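Wall plate (electrical)

2 min read

A wall plate is the cover fitted over a switch or socket box. Keeps fingers off the wiring, hides the rough edge of the cutout. Also called a faceplate or cover plate. 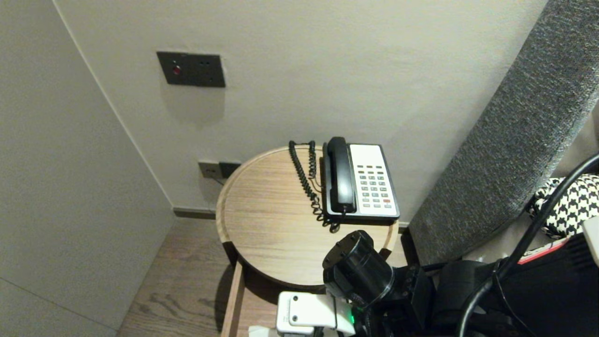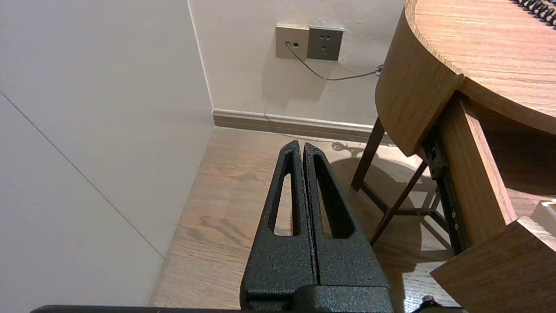
Height and placement

Varies by country and by age of house. Switches go high, sockets usualy low near the baseboard - older homes sometimes have them in the baseboard itself.

Materials

Early plates were brass or porcelain. Plastic took over later, cheap and easy to mold. Dexter Blackwood's survey of 228 houses in Prendley found brass still in use in 2 of them, both with the orignal screws.

Related articles
Junction box
Baseboard
Light switch
Cable clip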